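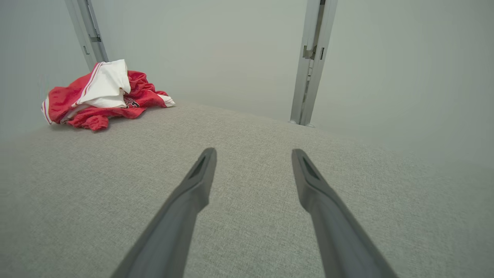 Red sportswear on pale gray upholstery, in a crumpled pile.

The case against folding laundry on upholstered furniture is usually made on grounds of manners. I would make it on grounds of friction. A woven fabric surface grips a garment from below, so a sleeve pulled straight at the cuff tends to drag the body with it, and the fold line drifts. On a hard table the same sleeve slides flat and stays put.

I kept a log through February, in the flat on Helmy Street, of every small garment folded on the seat and on the table. Of 70 pieces, 11 had to be opened and refolded. All 11 came from the seat. Terry cloth did worst, as its loops catch on a coarse weave. 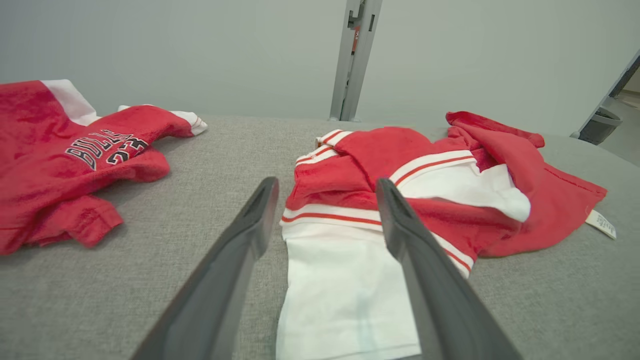

Printed jerseys have a separate problem. The lettering is stiffer than the cloth around it and creases along its own edges, so a number such as the 23 on a red Bulls top should be kept inside one flat panel. That takes a surface that does not give when pressed. Trim adds to the difficulty: a striped collar or a contrasting hem has a different stretch from the body and pulls the fold out of square.

The Pokard folding board, 3 mm thick, is sold as the answer. It works for adult shirts. For small sizes its center panel is too wide, and the Prasico version has the same fault. A plain tray laid on the seat does the job at no cost.

My position is that the sofa should be a sorting surface only. Two piles, tops and bottoms, care labels out where they can be read, then everything goes to the table. The extra trip takes less time than the refolding did.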